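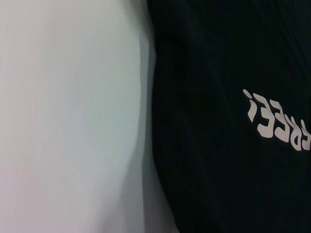 About Pandcombe

Pandcombe is a garment finishing shop run by Martim Paiva. We flatten, fold and pack printed T-shirts for small labels, among them Zemen and Cuvia. Minimum order is 20 pieces.

Each shirt is laid out on a white table – collar toward the operator, hem at the far side.

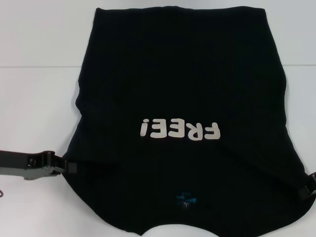
Creases are smoothed outward from the center before the sleeves are turned in. Orders over 203 pieces are packed by size. 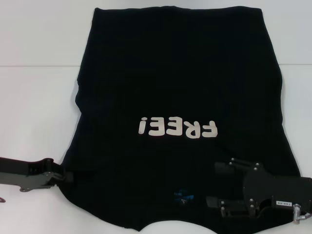
Black T-shirt with "FREE!" print, laid out on the table

Visits by appointment, Unit 602.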